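How to Fix a Scratch in a Wood Floor

Most light scratches can be fixed in an afternoon with things from the hardware store. Deep gouges are a different job and usually need filler.
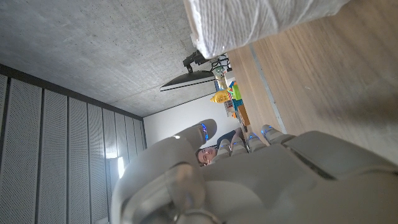

Start by finding out what finish you have. Put a drop of water on a spot near the wall. If it beads up, the floor is sealed. If it soaks in and leaves a dark mark, you have oil or wax, and you should skip the sanding step.

What you need:
Soft cloths
Mild floor cleaner
Sandpaper, 220 grit
A touch-up marker close to your floor color
Clear finish and a small brush

1. Sweep, then wipe the area with a damp cloth and let it dry.
2. Sand lightly along the grain. Stay inside the scratch as much as you can.
3. Wipe off the dust.
4. Test the marker on a scrap or inside a closet. Go one shade lighter if you are unsure — you can always add more.
5. Color the scratch and wipe off the extra right away.
6. Brush on a thin coat of finish. Wait 4 hours, then add a second coat.

Keep rugs and furniture off the spot overnight. I did our hallway in November with the heat on and the windows shut, and the smell hung around for two days. Open a window if you can.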